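Wisus、家庭用品の組み立て説明書を全面改訂
文字を大きくし、問い合わせの多い手順を見直し 8月から順次同梱

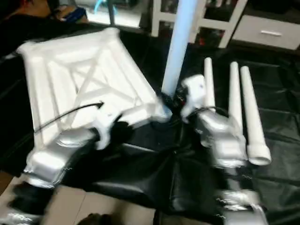 2018年3月18日

家庭用品の企画・販売を手がける株式会社Wisus(以下、当社)は、購入後にお客様ご自身で組み立てていただく製品の説明書を全面的に改訂し、本年8月の出荷分から順次同梱を始めます。対象は、収納用品の「Pullholm」シリーズ、室内物干しの「Restrepo」シリーズ、小型季節家電の「Droner」シリーズの計31製品です。製品本体の仕様と希望小売価格に変更はありません。

■改訂の背景

当社の組み立て式製品の説明書は、製品ごとに別々の時期に作成されてきました。そのため、同じ部品が製品によって「支柱」「ポール」「パイプ」と異なる名前で呼ばれていたり、ねじの締め方を示す図の向きが揃っていなかったりと、シリーズ内でも表記にばらつきがありました。複数の製品をお使いのお客様からは、以前から「前に買ったものと書き方が違い、同じ作業だと気づかなかった」というご指摘をいただいていました。

お客様相談窓口では昨年、組み立てに関するお問い合わせの内容を手順ごとに分類し、説明書のどの箇所でつまずかれているかを調べました。対象としたお問い合わせは240件です。件数が最も多かったのは部品の向きに関するもので、次いで、ねじの種類の取り違え、部品が足りないのではないかというご相談が続きました。

部品が足りないというご相談の中には、実際の欠品のほか、小さな部品が緩衝材の間に残っていた例や、別の部品にあらかじめ取り付けて出荷していた例が含まれていました。後者については、従来の部品一覧に「取り付け済み」の表示がなく、説明書の側に原因があったと当社では判断しています。

また、従来の説明書は一枚の紙を折りたたんだ形式で、表裏に手順が分かれて印刷されていました。作業の途中で裏返す必要があり、床に置いて読むと折り目の部分の文字が読みにくいというご意見も寄せられていました。

■主な変更点

1.冊子形式への変更
折りたたみ式の一枚刷りを廃止し、中綴じの冊子に改めます。一つの見開きに一つの作業をまとめ、作業の途中でページをめくる必要がないように構成しました。綴じ部分の余白を広くとり、床や机に置いたときに開いたままになりやすい紙を選んでいます。

2.文字と図の拡大
本文の文字を従来より大きくし、注意書きも本文と同じ大きさに揃えました。これまで欄外に小さな文字で記載していた注意事項は、該当する手順の中に移しています。図は部品の輪郭を太い線で描き、その手順で新たに取り付ける部品だけに薄い色をつけました。

3.部品名の統一
31製品で使用している部品の名称を整理し、同じ役割の部品には同じ名前を使います。ねじ類には製品を問わず共通の記号をつけ、説明書の記号と小袋に印刷した記号が一致するようにしました。ねじの実物大の図も巻頭に掲載しています。長さの近いねじが二種類以上ある製品では、図の上に実物を置いて見分けることができます。

4.部品の表裏と前後の表示
部品の向きを間違えやすい手順には、正しい向きの図と誤った向きの図を並べて掲載します。台座や棚板など、表裏の形が異なる部品については、作業中にどちらの面が上になるかを手順ごとに記しました。本体を途中で起こす、または裏返す作業がある場合は、その作業を独立した手順として扱います。

5.仮締めと本締めの区別
ねじを最初から強く締めると、後の手順で穴の位置が合わなくなることがあります。従来は本文中に「軽く締めてください」とだけ書いていましたが、改訂版では仮締めと本締めを別の記号で示し、本締めを行う手順をページの上部に明記します。

6.作業に必要な広さと人数の記載
表紙に、作業に必要な床の広さ、必要な工具、推奨する作業人数を記載します。一人での作業が難しい手順には、該当ページにも二人作業の記号を入れました。所要時間の目安も、図を確認しながら作業した場合の時間に改めています。

7.分解手順の追加
引っ越しや廃棄の際に必要となる分解の手順を、巻末に新たに設けました。部品ごとの材質も記載し、お住まいの自治体の区分に沿って分別する際の参考にしていただけるようにしています。季節家電の「Droner」シリーズでは、シーズン終了後の収納に合わせた分解の範囲と、保管時の注意もあわせて掲載します。

■作成の過程

改訂にあたっては、製品開発、品質管理、お客様相談窓口の各部門から担当者を出し、一製品ずつ手順を確認しました。はじめに従来の説明書どおりに組み立てを行い、手が止まった箇所と読み返した箇所を記録したうえで、手順の順序と図の構成を決めています。

試作した説明書については、当社製品を使用したことのない一般の方およそ50名にご協力をいただき、口頭での説明を加えずに組み立てていただきました。その結果を受けて、図の角度の変更や手順の分割などの修正を行っています。「Restrepo」シリーズの一部製品では、部品を差し込む順序そのものを見直し、本体を支えながら行う作業を一つ減らしました。

一方、すべてのご要望に対応できたわけではありません。説明書を完全に図だけで構成する案も検討しましたが、注意事項が伝わりにくくなる箇所があったため、今回は文章を残しました。日本語以外の言語への対応も、今回の改訂には含まれていません。英語版については、今後の検討課題としています。

■部品の梱包の変更

説明書の改訂に合わせ、部品の梱包も一部変更します。これまで一つの袋にまとめていたねじや留め具を、使用する手順ごとの小袋に分けます。小袋には手順番号と部品の記号を印刷し、必要になった時点で一袋ずつ開封していただく形になります。

小袋の数が増えることから、袋の素材を薄いものに切り替え、製品一台あたりの包装材の重量が従来を上回らないようにしました。外箱の寸法は変わりません。なお、「Pullholm」シリーズのうち、ねじを使用しない5製品については、小袋への分割は行わず、説明書のみを改訂します。

■すでに製品をお持ちのお客様へ

改訂版の説明書は、8月の出荷開始に合わせて当社ウェブサイトの製品情報ページにも掲載します。品番を入力すると該当する説明書を表示し、ご家庭のプリンターで印刷することができます。印刷環境をお持ちでないお客様には、お客様相談窓口へお申し込みいただければ、冊子を無料で郵送いたします。

品番は、製品本体に貼付した銀色のラベルに記載しています。ラベルの位置は製品によって異なり、台座の裏面または背面下部にあります。ラベルがはがれて品番が確認できない場合は、製品の形状やご購入の時期をお伺いしてお調べしますので、窓口までご連絡ください。

現在お使いの製品を、改訂版の説明書に従って組み立て直していただく必要はありません。従来の手順で組み立てた場合も、製品の強度や安全性に違いはありません。ただし、長期間ご使用の製品では、ねじが緩んでいることがあります。組み立て後しばらく経った製品については、この機会にねじの緩みをご確認ください。

すでに生産を終了した製品の説明書は、今回の改訂の対象外です。従来版の説明書については、引き続きウェブサイトで公開します。

■切り替えの時期

製品ごとの切り替え時期は次のとおりです。

「Restrepo」シリーズ(室内物干し) 8月上旬出荷分から
「Pullholm」シリーズ(収納用品) 8月中旬出荷分から
「Droner」シリーズ(小型季節家電) 8月下旬出荷分から

販売店の在庫状況により、切り替え後もしばらくの間は従来の説明書を同梱した製品が店頭に並ぶことがあります。改訂版を同梱した製品には、外箱の側面に「説明書改訂版」の表示が入ります。従来版が同梱された製品をご購入のお客様も、前述の方法で改訂版を入手していただけます。

■販売店の皆様へ

店頭での組み立てサービスを実施されている販売店様には、切り替えに先立ち、改訂版の説明書と部品記号の対照表をお送りします。対照表には、従来の部品名と新しい部品名を並べて記載しています。補修部品をご注文の際は、当面の間、新旧どちらの名称でも受け付けます。注文用紙の書式に変更はありません。

■会社概要

会社名:株式会社Wisus
事業内容:家庭用収納用品、室内物干し、小型季節家電の企画および販売

■本件に関するお問い合わせ

報道関係の方:株式会社Wisus 広報担当
製品をお使いの方:株式会社Wisus お客様相談窓口(土曜・日曜・祝日、夏季および年末年始の休業日を除く)

本リリースに記載の内容は発表日時点のものです。切り替えの時期は、生産の状況により変更となる場合があります。変更が生じた際は、当社ウェブサイトでお知らせします。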